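Work and Automation, Unit 4: Who Does the Laundry Now?

Okay, so last time we left off with the Rurlow case, the guesthouse company that put a humanoid on laundry duty, and I promised we'd get to the people part.
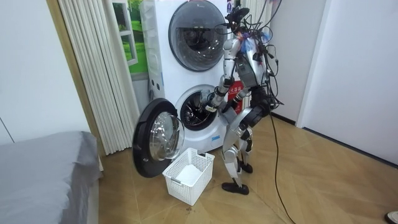 Before the change, the attendants at Rurlow did the whole job: strip the beds, load, unload, fold, restock. Then the robot took over loading and unloading, and management figured everyone would simply have more free time. Well! Read the shift logs in your packet (the Nasgate ones too, they're messier but more fun) and look at where the time went. A lot of it went into checking. Somebody has to catch the sock left in the drum, and somebody has to decide when to step in.

I want you to notice the job titles, too. Rurlow kept calling people "attendants" while asking them to supervise a machine, and the pay stayed at attendant level for 7 months. Gitus gave its staff a new title and a raise in the first week. Same work, pretty much! I have opinions about this, as you'll hear.

Terms to know: task shift, hidden work, deskilling, handover.

For next class, read Cheung, chapter 3 (skip the math box, I always do), and write one page on a chore at your own job that you'd hand over, and what you'd still end up doing yourself. Bring it on paper, please.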